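Setting up your Urkura kitchen water filter
Section 4: Flushing, first fill and the first fortnight

If you've come straight here from Section 3, your Urkura should be sitting under the sink with both hoses on, the bracket screwed to the cabinet wall and the mains still off. If the mains is on, go and turn it off again, please. I'll wait.

I'm Filipa Prata and I wrote this guide after fitting one of these in my own place, then my sister's, then a holiday flat with the worst plumbing I've ever stuck my head under. Where the factory sheet is fine I've stuck to it, and where I think it's a bit thin I've added my own two cents.

4.1 What you'll need

An old towel, a torch, a bucket (a nine-litre one fits under most sinks, but measure yours), a dry paper towel or two, the small black spanner from the box and a pencil. You'll also want the filter cartridge, still in its wrap. Don't open it early to have a look. I did, and then it sat on the bench overnight collecting toast crumbs.

4.2 Putting the cartridge in

1. Wash your hands. Properly, with soap.

2. Lay the towel on the cabinet floor, right to the back.

3. Unscrew the bowl (the clear bottom half of the housing) anticlockwise, looking up at it from below. It's easy to get turned around when you're lying on your side with your arm over your head, so I put a pencil arrow on the bracket the first time.

4. Find the big O-ring in its groove at the top of the bowl. It should be sitting flat all the way round. Run a fingertip around it, and if you feel a twist, lift it out and lay it back in.

5. Wipe a smear of the silicone grease onto the O-ring. A smear! The sachet holds far more than you need, so fold the top over and keep it for the next change.

6. Unwrap the cartridge and check that there's a flat rubber washer at each end. Drop it into the bowl with the printed arrow pointing up.

7. Bring the bowl up to the head and screw it on clockwise by hand until it stops. Then give it a quarter turn with the spanner and put the spanner down.

CAUTION: Do not use petroleum jelly on the O-ring. It makes the rubber swell and you'll have a slow drip by Monday.

CAUTION: Do not overtighten the bowl. If it leaks with a quarter turn on it, the O-ring is out of its groove and more muscle will only crack the plastic.

Note: If your housing is the older Drimotow body with the blue collar, there's no quarter turn. You screw it up until the two raised dots line up and stop there. The cartridge is the same for both.

4.3 Turning the water on

I like to do this in the morning, when the hardware shop is open. Make of that what you will.

1. Put the bucket under the housing.

2. Open the filter tap at the sink all the way. Leave it open. An open tap gives the air somewhere to go, and there's a fair bit of air in there.

3. Open the mains slowly, a little at a time. You'll hear hissing, then some pretty alarming spluttering from the tap. That's normal.

4. Once the water's running in a steady stream, close the tap and get back down there with the torch.

5. Dry every join with paper towel, then press a fresh bit of paper against each one. Fingers lie when they're already wet, but paper shows up a weep straight away.

6. Wait ten minutes and check the lot again – the inlet elbow in particular, that's the one that got me at the holiday flat.

If a push-fit join is weeping, turn the mains off, open the tap to let the pressure out, push the collar in and pull the tube free. Have a look at the cut end. Nine times in ten it's been cut on a slant. Trim it square with a sharp blade, push it back in until you feel the second stop, and give it a tug.

4.4 The first flush

New carbon sheds a fine black dust. It won't hurt you, but it looks revolting in a glass and it'll give your tea a grey film, so we flush it out before anybody drinks anything.

1. Open the filter tap fully and let it run into the bucket until the water goes from grey to clear. Tip the bucket on the garden as you go. The roses don't mind a bit of carbon.

2. Close the tap and leave everything alone for half an hour. The carbon soaks through and lets go of the bubbles it's been hanging on to.

3. Open the tap again and run another couple of bucketfuls.

4. Fill a clear glass and hold it up to the window. You're looking for black specks. Cloudiness that clears from the bottom of the glass upwards is only air, and it can hang about for a few days.

Still seeing specks? Unscrew the little aerator at the end of the spout and rinse it under the ordinary cold tap. Bits of carbon love to lodge in the mesh. Put it back, run the tap for another minute and try the glass again.

CAUTION: Cold water only. The cartridge is not made for hot water and neither are the tubes. If you have a mixer with a filtered side (the Fuchs style with two levers), make sure you've joined the filter to the cold feed. Turn on the ordinary hot tap, wait until it's warm, and feel the filter housing. It should stay cold.

4.5 Setting the counter

There's a small dial on the front of the head that counts litres. It's a lovely simple thing with no batteries, but it doesn't know you've changed the cartridge, so you have to tell it.

1. Push the dial in and hold it.

2. Turn it until the red pointer sits on 2,000. That's the litres you get from one standard cartridge, and it counts down from there.

3. Let go. The dial should spring out with a click. If it doesn't, wiggle it a hair either way and it'll find its tooth.

When the pointer gets down to 100, order a new cartridge. When it reaches zero the water will still come out, and it'll still look fine, but you shouldn't keep drinking it. Write the month you fitted it on the cartridge label in pencil as well. I've got "December" on mine at the moment, and it's saved me an argument already.

Note: If your family drinks very little water, change the cartridge when the label date comes up, whatever the dial says.

4.6 The first fortnight

New tubing has a taste. I find it a bit like a garden hose on a hot day, though my sister says pool toys. It fades, and you can hurry it along by running the tap for a few seconds every time you use it.

Have a look under the sink every evening for the first week, then once more at the end of the second. Leave a sheet of dry newspaper under the housing and you only have to open the door and glance at it. I also leave the cleaning sprays somewhere else until the fortnight's up, so there's nothing hiding a puddle.

If you've got the Vultwood cabinet tray, slide it in after the newspaper has stayed dry for the full fortnight. It's a good tray, but it's so good at catching drips that you can miss a leak for ages.

4.7 If you're going away

1. Turn off the mains to the filter.

2. Open the filter tap to let the pressure go, then close it.

3. When you get home, turn the mains on slowly and run 2 full bucketfuls through before you drink any. Water that's been sitting in a warm cupboard goes stale, and the cartridge has been sitting in it too.

If the place is likely to freeze while you're gone, take the bowl off, empty it, and bring the cartridge inside in a clean bag. Throw the cartridge out if it's been frozen, even if it looks perfectly all right. The carbon block can split down the middle where you'd never see it.

4.8 Quick fixes

Slow flow from day one: the mains isn't fully open, or there's a kink in the tube behind the bin. It's nearly always the bin.

Slow flow after a few months: sediment in the cartridge. Change it early, and think about the pre-filter in Section 6.

Tap drips after you close it: air still working its way out. Give it two days. If it's still going after that, the tap washer needs replacing.

Housing hums or knocks: the bracket screws have worked loose. Nip them up, but go easy if you're screwing into chipboard.

Dial won't move: run a full kettle's worth through and look again. It moves in small steps and it's easy to think it's stuck.

4.9 The taste test

Last job, and the one I look forward to. Run the tap for ten seconds, fill the kettle from the filter side and make your usual cuppa in your usual mug. Make a second one with the ordinary tap if you want to compare. A mug with a white inside is best for this, as any leftover grey film shows up against it. If you do see some, go back to 4.4, step 3, and run another bucketful. If you don't, pack up the towel and put the spare grease somewhere you'll remember.

Cartridge changes are in Section 5. 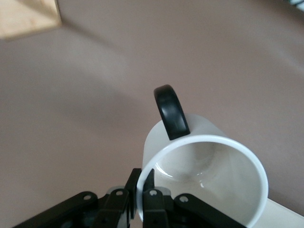 Fig. 4: Mug with a white interior, for the taste test (4.9).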